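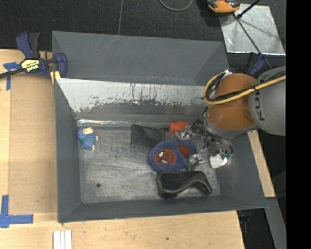

Young-sook Yeo asked under the last checklist if we could mark which points stop the screening and which ones can wait until the next day. She is right, it was not clear before. So now every point has a result, and a comment where I had something to say.

Sunholm Hall, drama evenings, check before opening
Series: Kandenent, episodes 1 and 2 on the big screen
Checked by: Rok Atanasov
Date of check: January 28, 2024

STOPS THE SCREENING IF NOT OK

1. Both exit doors open fully from inside. OK.
Comment: The left door is heavy. It opens, but a child would have difficulty. I have asked for the closer to be adjusted.

2. Exit signs lit with the hall lights off. OK.

3. Number of seats not above 200. OK.
Comment: For the final episode in November people brought their own folding chairs and put them in the side aisle. This must not happen again, even if the final is very good (it was).

4. Aisles free of bags, coats and cables. NOT OK at first check, OK at second.
Comment: The cable to the right speaker was lying across the aisle. Now it goes along the wall, under a rubber cover.

5. Fire extinguishers in place, seal not broken, label in date. OK.

6. Screen frame fixed at top and bottom. OK.
Comment: Daichi Matsuda tightened the lower fixing while I was there. I pulled on it by hand and it did not move.

CAN WAIT UNTIL THE NEXT DAY

7. Step lights working. PARTLY.
Comment: Row 7 is dark. Until the lamp is changed, someone with a torch stands there when people come in late. Please do not point the torch at the screen, we had complaints during the palace banquet.

8. Projector shelf, load and ventilation. OK.
Comment: The fan is loud but the air comes out freely. Nothing may be put on top, also not the programme sheets.

9. Sound level in the front row. OK.
Comment: The opening song of Kandenent is much louder than the dialogue. I suggest to start low and raise it after the titles.

10. Subtitles readable from the last row. NOT OK.
Comment: This is maybe not safety, but people stand up to read and then block the others – so I keep it on the list. White letters on the snow scenes are hard to see. Clifford Carrier will try the version with the black border.

11. Carpet edge at the entrance. PARTLY.
Comment: Taped again. The tape holds for a few weeks only and the edge needs a metal strip.

Still open: points 7, 10 and 11. Next check is before episodes 3 and 4, same list.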